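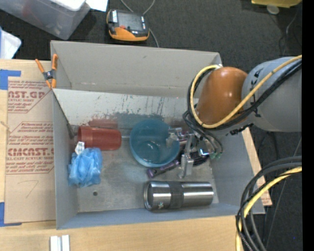
Filed under: Data > Markets > Equities

Print this page | E-mail this page

# stiltell-closes

Daily closing prices and short market notes for 43 small listed companies, plus the headline tags we hang on them. Text and CSV. Used inside Stiltell for the morning sell-off summary, now tidied up enough to share.

Status: usable. Docs behind the data, as ever. Last proper pass was February.

## What's in it

- `closes/` one CSV per company, one row per trading day
- `notes/` plain text, one note per day the market was open, written after the close
- `tags/` which note mentions which company, and why
- `calendar.csv` trading days, half days, holidays
- `renames.csv` old ticker, new ticker, date of switch

No intraday prices. No order book. Please stop asking, we don't hold them.

## Columns in closes/

- `day` local trading day, year first
- `close` last traded price, local currency, unadjusted
- `adj` same thing adjusted for splits and bonus issues. Not dividends!
- `vol` shares traded, whole day
- `halt` 1 if trading was stopped at any point, otherwise 0
- `src` where the row came from, see below

Blank `close` means no trade that day. Don't fill it with zero. Somebody did and the chart looked like the end of the world.

## Sources

`src` is one of:

- `Z` Zunorar feed. Most rows. Arrives 18:40, corrections sometimes land overnight
- `J` Jandley end-of-day sheet. Used when Z is missing or plainly wrong
- `H` typed in by hand from company announcements. Few of these, treat with care

Where Z and J disagree by 2 cents or less we keep Z. Bigger gap, we look at it, and the row gets a line in `disputes.txt` whichever way it went. The Jandley sheet rounds thinly traded names in a way we haven't got to the bottom of.

## The notes

Written fast, by people watching the screen at the close. Up to 300 words each, most well under. House style is loose: "gave back gains", "profit taking", "drifted". These are impressions. A note saying shares fell on rate worries means the writer thought so, and there is no test behind it.

Notes are never edited after the next morning's open. Typos stay in. If a note turned out wrong there will be a later one saying so, with `corrects:` in its first line and the day it refers to.

## Tags

Each tag row has a company, a day and one reason:

- results
- dividend
- takeover talk
- sector move
- index change
- other

"Other" is too big, we know. Two readers tagged the first batch seperately and a third settled the differences. After that, single reader only. So the early tags are better than the late ones, which is the wrong way round.

## Known problems

- Adjusted prices for Grigaitė are wrong before its share split. Ratio was entered upside down. Use `close` and do your own sum until fixed
- Accented letters: files are UTF-8, but some spreadsheet programs open them as something else and Grigaitė comes out as mush. Import, don't double click
- Half days: `vol` is right, but the notes sometimes call them full days
- Companies that delisted are still in, rows simply stop. No marker yet
- Companies that never made it past 40 trading days were dropped completley. That skews anything you say about new listings
- `halt` doesn't say how long. Ten minutes or all afternoon, both 1

## Fine for

Class exercises, charts, checking a headline against what the price did, trying out text tagging on messy market writing.

## Not fine for

Trading. Valuing a portfolio. Anything a regulator will read. Also a poor choice for testing a strategy: sample is small, it was picked by hand (whatever the desk happened to follow), and the winners got more attention in the notes than the rest.

## Loading it

Read `calendar.csv` first, join everything else on `day`. Then apply `renames.csv`, in date order, oldest first. Skip that and a few companies appear to vanish and come back under another name.

Days are strings. Keep them as strings till after the join, saves grief with time zones.

## Changes

- Moved hand-typed rows out of their own folder and into the main files, hence `src`
- Dropped the `mood` column. No two people used it the same way
- Added `disputes.txt`
- Notes now one file per day, was one giant file

To do: delisting marker, Grigaitė fix, split up "other".

## Terms

Free for teaching and research with a credit to Stiltell. Price rows can't be resold, the feed contract is firm on that. Notes and tags are ours, reuse as you like.

Found a bad row? Send the file name, the day and what you think it should be. A link to the announcement helps a lot.

Print this page | E-mail this page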